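Detdale stores to charge for plastic bags starting in May

By Alun Sayce

DETDALE – Shoppers in Detdale will pay for every plastic carryout bag starting in May, after the town council voted Thursday night to approve a charge that has been under discussion for more than a year.

The ordinance applies to grocery stores, pharmacies, hardware stores and any other retailer with more than 563 square feet of sales floor. Stores will keep the money. They have to list the charge on a separate line of the receipt.

Restaurants and takeout counters are exempt, as are the thin bags used for produce, raw meat and prescriptions. Paper bags are not covered, although an earlier draft would have included them.

Council member Ifor Lewis, who sponsored the measure, said the town spends too much of its public works budget clearing bags out of storm drains and off the fence along Morgan Creek.

"We had crews out there twice last month," Lewis said. "They could have been patching roads."

The charge will be 30 cents a bag, down from the 60 cents first proposed. Council member Ieuan Kneath, who had asked for the lower figure, voted for the final version. Hywel Bellis cast the only vote against it.

Bellis said he had heard from older residents on fixed incomes who reuse store bags as trash can liners and would now have to buy both.

"I don't like litter any more than the next person," he said. "But I would have started with the paper mill site and the truck stop, where most of it blows in from." 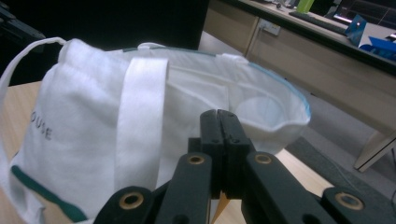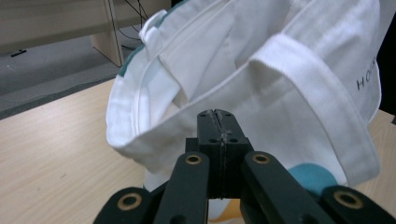
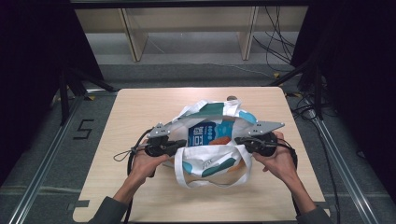

Reusable bags come in many shapes. White tote bags with fabric handles are one kind.

LOCAL NEWS

Customers who pay with food assistance benefits will not be charged, and cashiers will not be allowed to ask for any other proof. Customers may bring bags of any kind from home, including used plastic ones. A store can refuse to pack a bag that is dirty or torn, but it cannot refuse the sale.

The rules also cover curbside pickup. Stores that pack orders ahead of time will have to offer a no-bag option when the customer places the order, or charge for each plastic bag used. The council added that section after a resident pointed out that pickup orders often come with one or two items to a bag.

Enforcement will be handled by the town clerk's office. A first violation brings a written warning. After that the fine is $60 for each day the store is out of compliance. Clerk Aled Gough told the council his office would act on complaints and would not be sending anyone out to check registers.

"We have two people and one car," Gough said.

Gough said notices will be mailed to the 38 businesses covered by the ordinance. Each notice will include a sign to post near the register. Stores that have plastic bags left over may go on using them, but they will have to charge for them once the rule takes effect.

Balcombe Market on Mill Street, the largest grocery store in town, did not oppose the charge at the public hearing but asked for time to reprogram its self-checkout lanes. Those run on software from Skollix, and the store told the council that any change to the receipt has to be scheduled with the company ahead of time. The council agreed to move the start date back from March.

Four people spoke at the hearing before the vote. Two were in favor and one was opposed. The fourth asked whether bags from the farmers market would be covered. They will not, as the market is held on county land.

The ordinance will be reviewed after its first year. Lewis said he would like to look at paper bags again at that point. Kneath said he would not support that without figures from the stores on how many they hand out.

In other business, the council put off a decision on new lighting for the Morgan Creek footbridge and approved a repair contract for the roof of the senior center. The work will be done in the evening, after 6 p.m., so that the lunch program can stay open.

The full text of the bag ordinance is available at the clerk's counter in Town Hall.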